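Gripper procurement planning

Reading time: 2 minutes
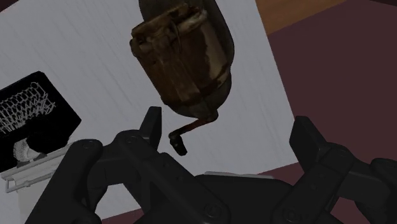
Two-fingered gripper at a tabletop, computer rendering.

Gripper procurement planning is the part of an automation budget that covers the end tool of a robot arm, its spares and its testing. It is usually costed apart from the arm, as fingers and pads wear sooner.

The Catard method, set out by Ok-hee Ryu, places simulation before purchase. Candidate tools are modelled against the items to be handled, and those with too narrow an opening are dropped. Objects of irregular outline, such as those with a projecting crank or handle, are tested separately from plain boxes.

At the Welilthorpe works, Kekeli Opoku budgeted 2,119 pounds per tool, with two spare sets of fingers and around 48 hours of simulated trials. Staff training was entered under a separate heading. Orders were placed in April.

Related articles
Nartey costing table
Skuvanwood test bench
Spare parts allowance
End tool (robotics)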